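Home Program Speakers Venue Contact

Running a Street Lunch on No Money: speaker notes
Kenta Takagi, Wukatwood Community Hall, March 17, 2025

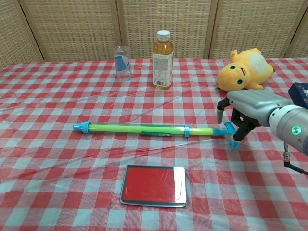
Start with the permit story. Wait for the groan from anyone who has dealt with a council.

We applied in February. The form asked for our "anticipated crowd dispersal method". I wrote "dessert runs out". It came back approved, so either somebody there has a sense of humour or no one reads them. Pause.

Money. Our whole budget was $300, and $200 of that went on public liability. You can feed a street on the remainder if everybody brings a plate, and everybody will bring potato salad. Ask for hands: who has been to a lunch with fewer than 3 potato salads? (If a hand goes up, ask where they live and whether there's a house for sale.)

The roster. Do it by house, never by enthusiasm. Enthusiastic people sign up for everything and then get a cold. At Carner Street we gave each house one dish and one chore, and the only complaint came from number six, who got bins. Number six always gets bins. Move on quickly, they may be in the room.

Vindthorpe slide – skip if running late. They tried ticketing. Neighbours who had borrowed each other's ladders for years were suddenly asking for receipts.

Mrs Đoàn's rule: invite the grumpy house first, in person, before the flyer goes out. She did this with a man who'd been writing to the paper about our hedges. He ran the barbecue. He still writes to the paper about our hedges.

Weather. Have a garage lined up. Don't have a "wet weather plan", because then there's a meeting about it.

Noise: music off at six. Mean it. The ukulele counts as music for this purpose, whatever its owner tells you.

Questions. Someone will ask about parking. Say you're glad they asked – then point to the council handout on the back table and take the next one.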